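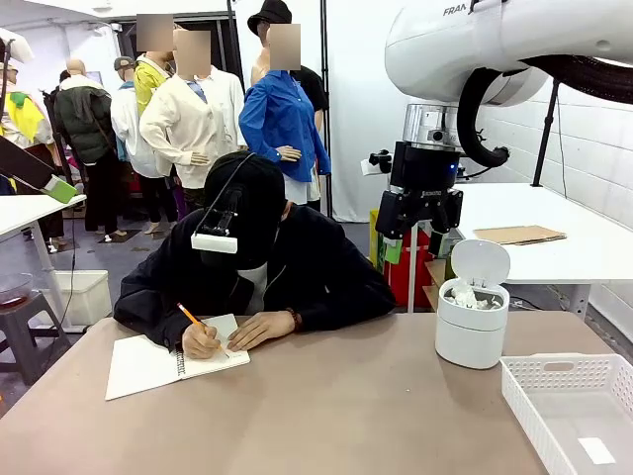

Notes in progress at the bench, with the right arm and parallel gripper.

Oct 14, 2026

The comparison of the two grippers continued today under the revised schedule. The parallel unit remained on the right arm throughout the morning session. The Boltolance unit, which arrived from Cetik without its adaptor plate, was inspected and returned to its case until the plate can be supplied.

The test programme calls for 100 grasps per object with each gripper, under the same controller settings. Soft items were taken first. The parallel fingers closed squarely on folded cloth but were inclined to pinch only the upper layer when the approach was too high. Lowering the approach by 12 millimetres corrected most of these faults. Prapai Thongdee recommended that the change be entered as a separate condition, and the earlier results will stand as recorded.

The cable loop at the wrist was also reviewed. It did not catch during the session, although rotation toward the end of travel is to be kept slow until the routing has been checked by Ban.

Handwritten notes are still preferred at the bench and are copied into Cilla at the close of each day. The log now holds over 1,000 entries, the earliest dating from March, and the colour codes for failed grasps require tidying before any comparison is drawn.

Rigid items tomorrow, beginning at 50 per cent closing force.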